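Workshop Tips from the Alterano Robotics Club
Updated December 6, 2023

We have been at this for three seasons now, and the shoebox of sticky notes over the bench finally got too full to close. These are the ones worth keeping! If you run a student club, steal whatever you like.

Batteries
Write the purchase month on every pack with a paint marker. Ours from February are still fine, and we only know that thanks to the marker. Charge on the ceramic tile, never on the workbench, and don't leave the building with a pack still plugged in.

Screws and small stuff
Muffin tins beat every parts organizer we have tried. One cup per step of the teardown, go clockwise, put it all back counterclockwise. A magnet in a sandwich bag picks up spilled screws, and then you turn the bag inside out and they drop right off (so satisfying).

Grimy finger pads
Dish soap, warm water, an old toothbrush. Let them air dry overnight. Rubbing alcohol made our first set go stiff, so we quit using it on anything rubbery.

Printed markers
Print on matte paper and use a glue stick. Glossy paper throws glare and the tracking goes nuts. Keep spare sheets flat inside a big book.

Picking practice objects
Go shopping in your own house first. For the Kosia Challenge our students have to record up to 203 short grabs by hand before they write a line of code, and it's amazing how much they learn from plain old furniture. 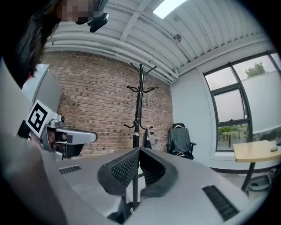
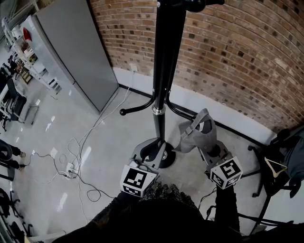 Tall, skinny things make wonderful practice and we can't recommend them enough. Start low, where the pole meets the base, then work up to the harder spots. The curved hooks on a coat rack are a terrific next step, and a gray fabric bag hanging from one gives you something soft and droopy to plan around. Do 8 tries from one side, switch sides, and trade partners after 15 minutes, or arms get tired and the grabs get sloppy.

Naming files
Team name, object, try number, in that order. The Brundden team went with "final" and "final2" last year and we're still sorting it out.

Noisy gears
A dab of white grease the size of a lentil. Wipe off the extra with a coffee filter, no lint!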